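About Skiltum

Skiltum collects hand demonstrations for companies and labs that train robots to do household and light packing work. We started in Gerndale with 3 people and a rented unit behind a print shop. Today we have 24 staff, most of them demonstrators, and we work in private homes, small stores and a test area at our own office.

What we do

A robot learns a task from many recordings of people doing it. Our demonstrators do the task with a gripper in each hand, the same kind of gripper the customer's robot will use, so the finger positions and the camera view carry over to the machine. For some jobs the customer wants the robot itself in the loop. In that case we drive the arms by remote control from a desk in the next room. Remote control is slower, and we usually suggest it only for the last part of a project.

Most of our work is ordinary. Folding towels, loading a dishwasher, clearing a table, sorting groceries, putting packaged food in a box and taking it out again. Customers send us a task sheet and we turn it into instructions that a person can follow without thinking too hard about them. A new task takes a day or two to set up. We try it ourselves first, fix the parts that don't make sense, and then schedule the sessions.

Homes matter to us. A lab table has even light and a clear background, and a robot trained only there tends to have trouble in a living room with a window on one side and furniture everywhere. We ask families to leave their things where they are. We bring the items for the task and a box or a tray if the job calls for one.
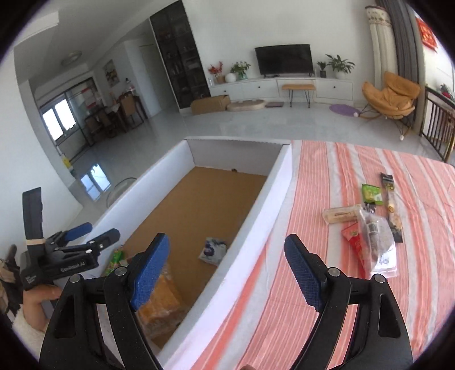 Snack packets are a good test of a demonstrator. The wrapping is slippery, the shape changes when you squeeze it, and a packet lying under two others has to come out without dragging the whole pile along. New people tend to grip too hard and move too fast. Training with us lasts 12 working days, and a good part of that time goes to packets, bags and pouches before anyone moves on to cloth or dishes.

How we check the work

Every session is reviewed by someone who wasn't in the room. Reviewers mark drops, missed grasps and long pauses. We don't throw all of these out – a missed grasp followed by a clean second try is useful to many customers, and we label it that way. Recordings with a family member's face or private papers in view are held back until they have been blurred or deleted.

Who we are

Usha Kamath founded the company after seven years running the packing floor at Jastetti, where she trained new hires on the line. She still teaches the first morning of every training group. Our operations desk handles home visits and equipment, and a small software team keeps the recordings in sync and builds the review tools.

We share our Gerndale building with Evangelista, a repair shop that also services our grippers. Pads wear out faster than anything else, and having the workbench downstairs saves us a lot of shipping.

Working with us

New customers normally begin with a trial of one task in around 7 homes. We deliver the recordings, the review notes and the task instructions together. If you live in the Gerndale area and would like to offer your home for sessions, we pay by the half day and bring our own supplies. Visits start at 9 a.m. or 1 p.m. Demonstrator openings are posted each February and again in late summer.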